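Stotuvum Suture Module

Research add-on for two-arm surgical robots
Developed by Grendton with the Nilen group

Overview

Stotuvum is a software and calibration package for labs working on automated suturing. It runs beside the existing console and takes over one subtask at a time: needle pickup, needle handover, loop placement or knot tightening. The operator starts each subtask and can stop it with the foot pedal.

What is included

Control software, single lab license
Calibration block and 4 reference needles
Recorded demonstrations, 180 in total, with arm positions and video
Setup guide by Glenys Gronow

Method

The motion policy is trained on demonstrations recorded at the console, then adjusted on the lab's own robot. Meirion Rowlands and Alun Kneath split each demonstration by subtask so that a failed handover does not spoil the data for the knot. Thread is tracked separately from the needle – slack loops were the main source of error in the first version.

Results

In the August bench series the module was given 60 knots to tie and completed 50 without operator input. Most of the failures came at loop placement, when the free tail slipped under the working strand.

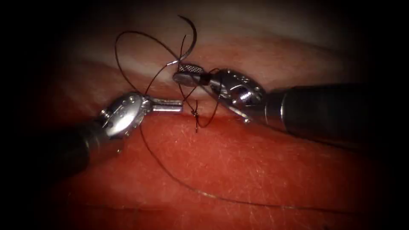 Photo: Idris Mostyn / Grendton

With a knot on the seam and the needle still on the thread, both sets of jaws work within a very short distance of each other. The planner keeps a minimum gap between the wrists and slows both arms inside it.

Requirements

Two instrument arms with position readout
Stereo endoscope, calibrated before each session
Linux workstation with a dedicated graphics card

For research use only. Not for use on patients.

Orders and loan units: Glenys Howells, Grendton lab sales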